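Skevside Respiratory Equipment Board
Home > Portable Oxygen and Nebulizers > Stitora concentrator: nebulizer feed pressure

tmarlow_rt
I am trying to run a jet nebulizer from the outlet of a Stitora portable concentrator. The nebulizer is a Flirkava small volume type, the 2024 version with the gray cap. On wall oxygen it clears a standard fill in a reasonable time. On the Stitora the mist is thin and most of the dose is still in the cup when I give up. Continuous mode, highest setting, filter cleaned Saturday. Is this a fault or is the outlet pressure too low?

Greer MacKinnon
Too low. A jet nebulizer needs driving pressure across a small orifice. A portable concentrator regulates the outlet well down, and at 3 liters per minute you will not get the particle size the cup was designed for. Liter flow on the display tells you nothing about pressure behind the jet. Use a compressor.

pneumo_bench
Partly agree. Some portable units will drive a low-flow cup acceptably. What matters is the rated flow range of that cup, printed in the leaflet. If the bottom of the range is above what the concentrator can hold, stop there. Also check that the unit is not in pulse mode. Pulse delivery into a nebulizer gives almost no output.

tmarlow_rt
Confirmed continuous. I don't have the leaflet. I swapped the tubing and cup last night, no change. I will try the spare compressor next. 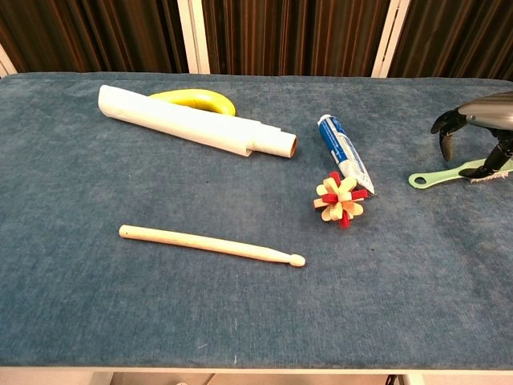
Bench with the paper towels out

Greer MacKinnon
Changing the tubing will not fix a pressure problem. What is the patient on between treatments?

tmarlow_rt
Nasal cannula, 2 liters. The plan was one device for both, to save carrying a compressor.

Ishbel Laing
I service these for a rental company. Two points.

1. Greer is right about the driving pressure, but the claim that no concentrator can do it is too broad. Stationary units with a high-pressure outlet exist and are sold for this purpose. The portable Stitora does not have that outlet.

2. Back pressure from the jet can trip the low-flow alarm on the portable. If yours is not alarming, look for a leak at the humidifier adapter. I had 22 units through the shop this spring and the adapter O-ring was the usual culprit.

Greer MacKinnon
I said a portable concentrator. I did not say none can.

Ishbel Laing
Fair. Withdrawn.

pneumo_bench
On the leak: cap the outlet for a second and listen. Do not hold it. If you hear hissing at the adapter, replace the ring before you test anything else.

ugwu_neb
Has anyone tried a mesh nebulizer in line? The Ugwu handheld runs on its own battery, so the gas source stops mattering. I use one with the cannula left in place at the prescribed flow. Treatment is shorter and there is less left in the cup.

pneumo_bench
Works, but check the drug first. Some suspensions clog mesh. And the head costs me 40 dollars each time it goes.

tmarlow_rt
Capped it. Faint hiss at the adapter, so Ishbel's O-ring is plausible. I have ordered one. Output on the compressor is normal with the same cup, so the cup is fine. I will ask the prescriber about mesh — the medication is a plain solution.

Greer MacKinnon
Replace the ring for the sake of the cannula flow. Keep the compressor for the nebulizer either way.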